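Pivska Drone Room Reopens With a New Piece by Aurelia Ciobanu

2023-09-28

Good news for anyone in Skestville who likes their music long, low and slow: the listening room at Pivska is open again, and it's starting the season with "Plukel," a new sound installation by Aurelia Ciobanu.

The piece runs for 11 hours without a break. Ciobanu built it from sustained viola tones and recordings of a water tower outside town, tuned so the chords seem to tilt as you walk from wall to wall. Stand by the door and you get a deep hum. Move a few steps toward the windows and there's a whole choir of overtones up there!

Vasilică Dobre, who mixed the work, spent most of March placing the speakers. "I kept moving one of them by the width of my hand," he said, "and every time it was a different room."

There are cushions on the floor, shoes come off at the entrance, and you can stay as long as you like. A vinyl edition of 800 copies is coming from the Pană label, with 100 of them signed, and it has a side-long excerpt that is worth hearing loud. Entry is free, and the room stays open until the last chord fades. 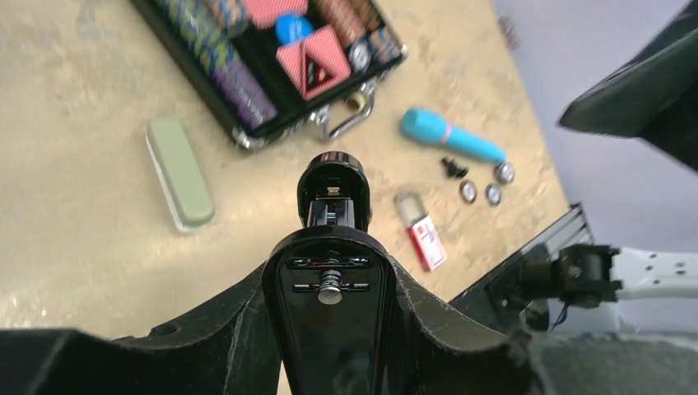
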